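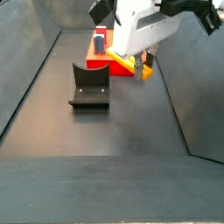

House rules for the small arm and its box

These tips are written for the members who use the bench arm in the Dallau workshop, and for anybody who has a similar small arm at home in the garage or the spare room. I started the list in June, after I had answered the same questions many times at the bench. Afiq Santoso has corrected it twice and I have kept most of his corrections. Where we did not agree I say so.

The arm is small, but please do not treat it as a toy. It does not know that your hand is there. A big machine makes people careful by its size, and a small one makes them lazy.

Before you switch on

Put your sleeves up, or wear short ones. Take off the lanyard, the bracelet and the long scarf. Long hair goes back in a band.

Look at the cable before you look at anything else. Follow it with your eyes from the plug to the arm, and check that it has enough slack for the furthest point of the movement. A cable that hangs freely is fine if it cannot reach the fingers or be caught behind the arm. A cable that is tight at one end of the reach will be damaged after some weeks, and you will lose a whole evening looking for a mistake in the program.

Find the stop button and press it once with the arm standing still. Then release it and start in the normal way. If the arm begins to move when you only release the button, switch off at the wall and write it on the fault sheet. A released stop button must never be the same thing as a start command. This is the one rule for which I will take away your bench time.

Keep the button on the side of your free hand. Most of us write or type with the right, so at our bench it lives on the left. Left-handed members should move it and put it back when they finish.

Walls, floor and what they are for

The grey panels on the sides and at the back keep parts from rolling away, and they give you a plain background if you work with a camera. They are not a guard. A guard is something which you cannot reach past, and you can reach past these without any trouble. So the rule stays the same with walls or without them: when the arm has power, hands are outside.

Set the limits of movement in the software before the first run, and leave a gap to every wall that you can see with your own eyes. I like a wide gap. Afiq works with a smaller one and says that I waste good space. For a beginner I would take mine.

Floor panels should lie flat against each other at the seam. Pass a fingernail over it with the power off. If the nail catches, a low part can catch too when it is pushed along the floor.

Dust is more of a problem than people think. Wipe the floor with a dry microfibre cloth at the start of every session, from the back to the front, and the walls once a week. We do the walls on Monday. Do not use furniture polish on a matt panel, it leaves shiny areas and the camera does not like them. For a dark rubbed mark, try warm water with one drop of washing-up liquid, then a second cloth with water only.

Speed

The speed on our controller is a number from 0 to 100. No new program runs at 100. Start low enough that you could pull a part away before the fingers arrive, even though you are not going to do it. Let the whole sequence go through without a part, then with a soft part (a piece of sponge is good), and then with the real one.

After it has run cleanly three times you may go up. The highest setting allowed at the bench is 70, also for members with a lot of experience. Somebody always writes 69 on the sheet to show me that they have read the rule. Thank you, I have seen it.

If you change anything - one position, one waiting time, the order of two steps - it counts as a new program and you begin again at the slow speed.

Gripping

Test the grip force with the power of the arm low and the part only a little above the floor. Most beginners grip too hard. A block needs to stay in the fingers during a slow turn, and more force than this only marks the block and heats the motor.

A long bar is more difficult than a short block. If you hold it away from its middle it wants to tip, and it also makes the arm wider than the software believes. Remember to add the length of the bar to your gap to the wall. Carry it high over everything that is standing, and lower it only when you are over the place where it should go.

Wipe the inside of the fingers when you wipe the floor. Metal fingers pick up a thin film from painted parts and from our skin, and then a smooth block slides. If you glue a rubber pad on, note the thickness on the sheet, as the closing position has changed for everybody who comes after you.

Check the screws. The small ones in the housing should be just tight with two fingers on the driver. The ones in the base plate of a holder can be tighter. Do not use thread glue on anything that other members may need to open.

Parts that stand up

Children's shape boxes and their blocks are very good for practice. They are cheap, the colours are strong, and a block that falls over does no harm. We got ours from the swap shelf in Pondwood. Before you train the arm to put a shape in a hole, practise the simpler job of putting it down upright on the top and letting go.

Letting go is where it goes wrong. Open the fingers slowly, wait, and only then lift straight up. If the arm goes sideways by even a little, the nearer finger touches the part and it tips. A tall part wants a longer wait than a low one.

Do not put a standing part half over a hole. A cylinder near the rim of a round opening can be quite stable by hand and fall at the first vibration. Also think about which part you place first. When two tall ones stand one behind the other, the one at the front hides a piece of the one at the back, and a camera that looks from the front will give you a wrong edge. Place the back one first and, if you have the room, leave a finger's width between them.

Any part that you are not using in this exercise should be outside the reach of the arm. I know that it is tempting to leave it just behind the box, but the program does not know about it.

When you walk away for a minute, move the arm back to its rest position, clear of the work, and take the power off. A cup of tea is long enough for this rule. So is the telephone. 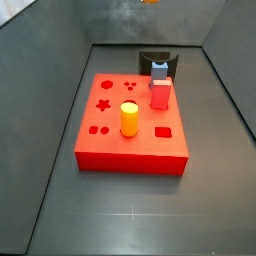
Reaching in

The order is always the same: stop button, look at the lamp, wait until the arm is quiet, reach in. Say it aloud if there are two of you. The person who reaches in is also the person who releases the button afterwards, never the other one.

Do not catch a falling part. Let it fall. If it rolls under the arm, it can stay there until the sequence is finished or stopped.

Do not push the arm by hand to make room for yourself unless its own manual allows it. Ours does allow it with the power off, the one that belongs to the Olteanu brothers does not, and its gears were expensive.

Lamps and daylight

If you use a camera, draw the curtain. Sun on a glossy or pale surface turns it almost white, and the program which worked in the morning does not find the same part at four o'clock. A lamp with a sheet of baking paper in front of it (not touching the bulb, and only with an LED) gives a softer shadow. Once it is good, mark the feet of the lamp stand on the bench with tape.

The sheet

Write down every session, even a short one. We want your name, the highest speed, what you changed, and what went wrong. "Nothing" is a permitted answer to the last one, but please do not write it out of politeness. The sheet has reached line 172 and the most useful lines are the ones where something was dropped, jammed or bent. We found the loose plug at the Prollham open evening only from three short notes by three different people.

Faults go in red pen. If the fault is with the stop button, the cable or the power supply, the arm is out of use until two members have signed.

Closing down

Arm to rest position, fingers open, power off, plug out. Blocks back in their bag, holder on the shelf with the screws upwards so that we can see if one is missing. Wipe the floor panel once more. The cloth goes home with the person who used it last and comes back washed.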